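Cup flipping at home, part two

Last time I wrote up the jaw pads. Since then most of my evenings have gone into the part of the project I thought would be easy, getting a small arm to set tipped cups upright on a table. I said I would have it working by May. I have a policy that works on some cups and a long list of reasons for the rest.

Quick recap for anyone who landed here from a search. The build is called Corkau. It is a short arm with a two-jaw gripper, run by a control board called Nusar that I laid out over the winter. The arm learns from demonstrations. I don't drive the arm to record them. I use hand-held grippers with the same kind of jaws, do the task at the table myself, and the training side works out what the arm should do from the recorded motion and video.

I have 3,012 demonstrations on disk right now. A good share of those are from the early weeks, when I used one kind of cup on a bare desk. The policy trained on that set did very well on the bare desk and fell apart anywhere else, so I moved to a room with a bed and a sofa and put a plaid cloth on a low table. A patterned cloth is a harder background. The jaws also catch the fabric if you go in too low, and I wanted that in the data.
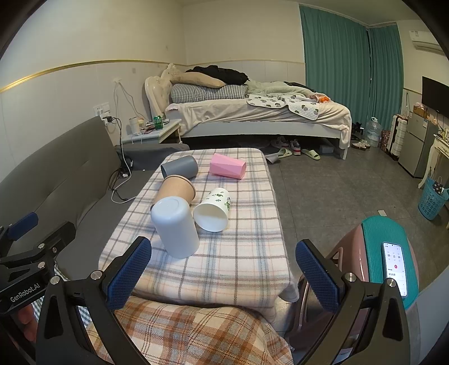
I work in blocks with a timer running on my phone. I used to go until I got tired, and the late demonstrations in those sessions were bad. The motions get quick and lazy. I would grab a cup anywhere on the wall and swing it up, and a policy trained on that learns to swing. With a fixed block I stop while I am still being careful. I check the clips before starting the next one.

The cups are deliberately mismatched. Paper ones are the most trouble. They weigh almost nothing, so a jaw that touches one side first pushes the cup along the cloth and the other jaw closes on air. They also dent. Once the wall folds in, the cup will stand but the grip point has moved, and the next attempt on the same cup starts from a different shape. I swap them out when they get soft.

Plastic holds its shape but slides against the pads. The pink one with the flat facets is the odd one. If the pads land on two opposite faces it is the best grip of the set. If they land on an edge it turns in the jaws, and then it comes up crooked.

The jaw opening matters more than I expected. My first habit was to open only as wide as the cup needed. That looks tidy on video, but it leaves no room for error in the approach, and the arm has more error than my hand does. Now I start wide open, come in over the cup, and close late. It made the biggest difference of anything I changed this spring.

The other thing that helped was going slower at the end. When the base meets the table, I hold for a moment before opening. Without the hold, the arm lets go early and the cup rocks. Sometimes it settles and sometimes it goes back over. I cut 118 clips where I had let go too soon. I could have kept them as failures, but my labeling script (it lives in the Sosa repo) has no good way to mark a failure that happens in the last half second. That is on the list.

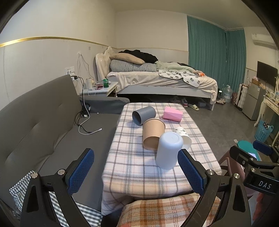
Upside-down cups are a separate problem. A cup on its side needs a quarter turn, and the wrist can do that in one motion. A cup standing on its mouth needs a half turn, and the arm runs out of wrist. In my demonstrations I tip it onto its side first, let go, and then do the normal pick. It takes 2 grasps. The policy will do the first one fine and then hesitate, as if the job were over. I think the history window is too short, and I have a longer one training now.

Nusar itself has been fine. I reflowed one connector and replaced a motor cable that had worn through its jacket near the elbow. The new cable is routed outside the bracket with a bit of slack. It looks worse and I haven't had a dropout with it.

Next is the stacking task, which I am calling Welix so that I stop mixing up the folders. Same cups, same cloth, but they have to end up nested. Different sizes make that awkward - some of these will never fit inside each other - so I need to work out which pairs are worth recording. I would also like to try 4 cups at once before I go to the full set.

If you run a similar setup and have found a pad material that holds on thin plastic without crushing paper, leave a comment. I have tried two rubbers and a foam so far. The foam tore.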